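Section 6
Setting Up the Gollis Table Press for Classroom Printmaking

6.1 Scope of this section

This section covers placement, leveling, pressure adjustment and first use of the Gollis Table Press in a school art room. It applies to the Standard and Wide models. Owners of the earlier Clukov press may follow the same sequence, but should refer to Section 8 for the bed stops, which differ between the two machines.

The press is intended for relief prints from linoleum, soft block, foam sheet and cardboard plates. It is not intended for etched metal plates or for flattening artwork. Students may turn the handle under supervision. Pressure adjustment is to be carried out by the teacher or technician only.

6.2 Before you begin

Confirm that the following are on hand:

Press frame with rollers fitted
Press bed
Handle and handle pin
Two felt blankets, one thick and one thin
Hex key, stored in the clip on the left upright
Bed gauge card
Registration sheet, Grallent pattern

The rollers are shipped with a thin film of oil. Wipe both rollers with a dry cotton cloth until the cloth comes away clean. Do not use water or window cleaner on the rollers.

CAUTION: The frame is heavy. Two adults are required to lift it. Do not lift by the handle shaft or by the pressure screws.

6.3 Placing the press

1. Choose a table that does not rock and that can be left in place for the full printing unit. Folding tables are not suitable.

2. Set the frame on the table so that the handle side faces open floor. Leave at least 16 inches of clear table at each end for the travel of the bed.

3. Place a level across the top of the frame, first side to side and then front to back. Turn the feet until the bubble is centered both ways. Tighten the lock nuts.

4. Fasten the frame to the table with the clamps supplied. Clamp the rear feet first.

5. Slide the bed between the rollers from the front. The side marked with an arrow faces up.

NOTE: If the bed catches as it enters, raise both pressure screws by equal amounts and try again. Forcing the bed can mark the lower roller.

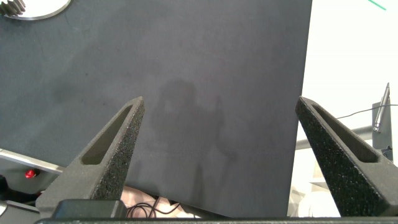

6. Attach the handle and insert the pin fully. The pin should click. Turn the handle slowly in each direction and confirm that the bed reaches both stops. A light, even drag is normal on a new press and will ease after the first few classes.

6.4 Fitting the blankets

The thin blanket lies against the paper and the thick blanket lies on top of it. Both must extend past the plate on every side.

1. Move the bed to the front stop.

2. Lay the thin blanket flat and smooth it outward from the center with the palm of the hand.

3. Lay the thick blanket over it with the edges in line.

4. Turn the handle until the leading edge of both blankets is held under the upper roller. Fold the free ends back over the roller.

Blankets that have picked up ink should be washed by hand in cool water with mild soap and dried flat. Replace any blanket that has hardened. Classes using water-based ink will generally see less wear than those using oil-based ink, although starch from damp paper can stiffen the felt over a term.

6.5 Setting the pressure

The two pressure screws must always be set to the same reading. Uneven settings produce prints that are dark on one side and pale on the other, and will in time pull the blankets out of line.

1. Raise both screws to 0.

2. Place an uninked plate of the type to be used on the bed, with a sheet of proofing paper over it.

3. Lower the blankets and bring the plate under the roller.

4. Turn each screw down to 3 for foam sheet, 6 for soft block or 8 for linoleum. These readings are starting points.

5. Run the plate through once and lift the paper. The outline of the plate should be pressed lightly into the sheet.

6. If the outline is faint, lower both screws by a half mark and repeat. If the paper is cut or creased, raise both screws by one mark.

Record the final reading on the card inside the rear cover -- the next class will need it.

CAUTION: Keep fingers, sleeves, lanyards and long hair away from the rollers whenever the handle is in motion. Only one person at a time may stand at the handle.

6.6 Preparing plates and subject material

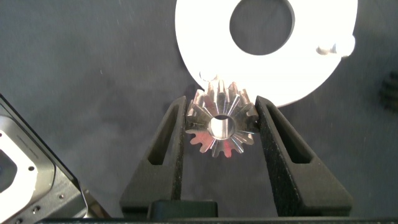 Plate designs should be drawn at full size on thin paper before any cutting begins, and the drawing should be turned over when it is transferred so that the finished print faces the right way. For a first project, give students an object with a clear outline and very little surface decoration. A small metal bevel gear is a good choice: the ring of tapered teeth around a round central bore can be cut as plain light and dark shapes, and the shine on a silver surface can be left as uncut or fully cleared areas according to the effect wanted. Shells, keys and seed heads also work well. Objects are for drawing only and must never be placed on the press bed.

1. Tape the drawing face down on the plate and rub over the lines with a soft pencil or the back of a spoon.

2. Mark the areas to be removed with a small cross.

3. Cut with the bench hook in place. Both hands stay behind the blade.

4. Brush all loose material from the plate. Fragments left on the surface will print as white halos and may mark the blanket.

NOTE: Total plate thickness must not exceed the slot on the bed gauge card. Cardboard plates built up in layers should be checked with the card after the glue has dried.

6.7 Pulling the first print

1. Tape the Grallent registration sheet to the bed, with the corner marks toward the handle side.

2. Roll out a small amount of ink on a separate slab until it is smooth and makes a soft hissing sound under the brayer.

3. Ink the plate in thin coats, changing direction between coats.

4. Set the plate inside the corner marks. Lower the paper from one edge, using clean hands or folded card tabs.

5. Lower the blankets and turn the handle at a steady pace. Do not stop while the plate is under the roller, as a pause can leave a line across the print.

6. Lift the blankets, then raise the paper slowly by one corner.

Expect the first proof to be uneven. Most new plates need several inkings before the surface takes a full coat.

6.8 Choosing a backing for finished prints

Prints may be shown on light or dark backing. Pale papers with open designs tend to look stronger on a dark ground, while dense black prints are easier to read on white or cream. The Cáceres mounting boards sold separately accept hinges of gummed paper tape.

Check any dark surface under the lights of the room where the work will hang. A matte surface may still carry a faint reflection of a person standing in front of it, and dust shows readily. Tilt the board a little or move it along the wall until the reflection is weakest at the viewing position.
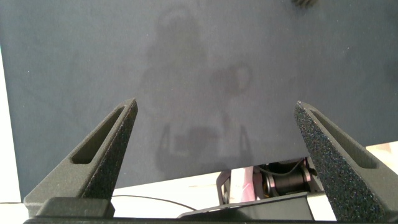

Figure 6-3. Faint reflection and light dust specks on a dark matte panel.

6.9 End of session

1. Raise both pressure screws to 0. The press must not be stored under pressure.

2. Remove the blankets and hang them over a rail.

3. Wipe the bed with a damp cloth, then with a dry one.

4. Withdraw the pin, remove the handle and lock it away.

5. Cover the press.

If the press is to stand unused over a long break, apply one drop of light machine oil to each roller bearing and wipe away the excess. Maintenance intervals and spare parts are listed in Section 8.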